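Write the Task Down Before You Write the Score Down

I love household robots more than is probably reasonable, and what excites me most about them this year is paperwork. I mean the rules we use to say what counts as a finished task. Fabric is where those rules get tested, and I could talk about fabric all day!

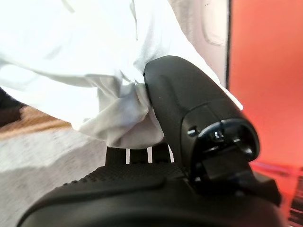

A rigid block has one shape. A cloth has as many as you care to name, so "pick up the cloth" means very little until somebody says how it starts, where it may be held, and what it should look like at the end. When we drafted our house rules at Fleteck in April, the first version ran to 156 lines, and I still think it was too short. Định Lại read it over and crossed out every "neatly" and "properly" (there were plenty), and he was right to. Two people scoring the same run should write down the same result, and with words like those they never will.

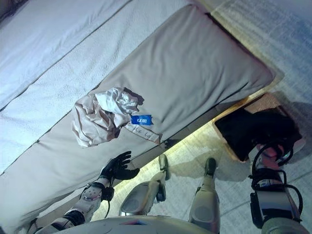
My favorite rule in the current draft is the one on starting conditions. Write them out in full, every time, before the arm moves. That includes the dull stuff. A crumpled cloth on a gray cushion is a different starting point from the same cloth on a bare table, because the cushion gives when you press on it, and a small blue tag beside the fabric, or on it, should go in the notes too. Skikitz leaves all of this to the operator, and I wish they wouldn't. I've read 107 of their run sheets and the surface is named in very few.

Then there's the rule about failures, which is simply that they stay in. A drop gets logged, a stop by hand gets logged, and a restart is a new run with its own number. I'd take a small honest set over 1000 clean runs with the bad ones quietly removed. The Asorville group is already working this way, and their sheets are a joy to read, right down to the grumbling in the margins.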